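Saturday, May 30, 2020

Hello from week three of the phone case job at Etell! Several of you asked what it means to "teach" a robot with your hands, so pour a coffee, because I'm going to ramble.

I sit at a pair of handles, and the two arms on the table copy me. Left hand drives the left arm, right hand drives the right. Every run gets saved as a demonstration, and we're collecting 121 of them before any training starts.

Phones, cases and two white arms:
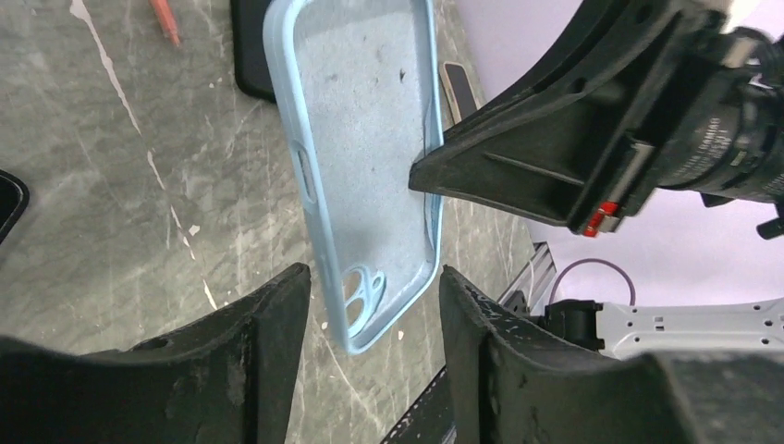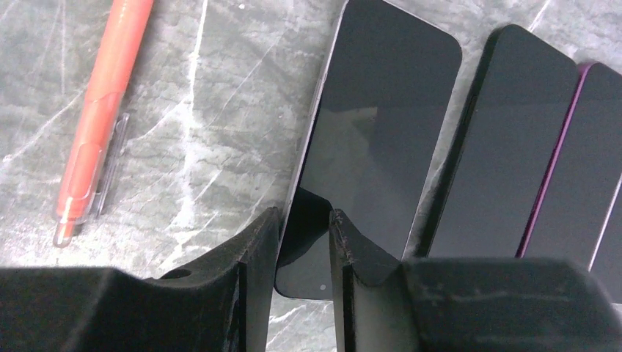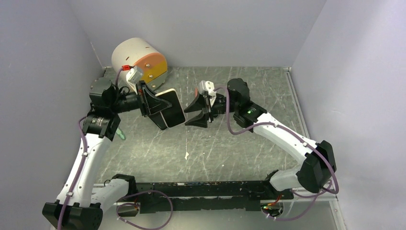 What surprised me most is how much I lean on touch at home and how little of it I get at the handles. I can't feel the edge of anything. So I watch, I creep in, I wait — and then I close the gripper far more gently than I think I need to.

Ximena Medrano taught me to keep my pauses short. If I stop to think in the middle of a run, the pause gets saved too, and the robot may well learn to stop and think in the same spot (I felt so seen by that one).

I'm up to 47 runs we'd keep. Another 17 went in the bin, mostly from my first two days, when I kept mixing up which hand was which!

Next I get to try handing a phone from one arm to the other at different angles. Send me your questions and I'll go through them tonight after supper.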